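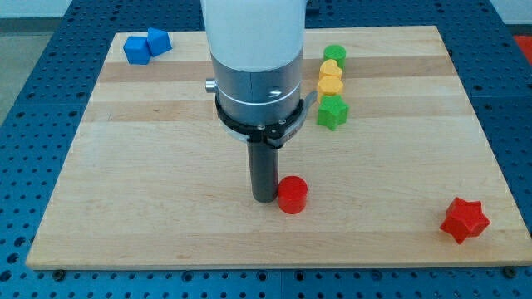

Janelle Cabanatuan thinks the pale stripes should be sanded again before any more colour goes near them, and she would not use the Ornberg oil on the board at all.

May 7, 2023. I agree with her about the oil, it yellows too much. For the sanding I am not so sure. I went over an offcut with 80 grit and the darker bands stayed a bit higher than the pale ones, I can feel it with the thumb.

Blocks: the red cylinder is the shade I want, glossy. Blue and green are still to be compared with it in daylight. Yellow I leave for July.

To do: ask Stepan if the Hestau lacquer is still good, the tin was opened 14 months ago. Cut 5 more offcuts for colour tests.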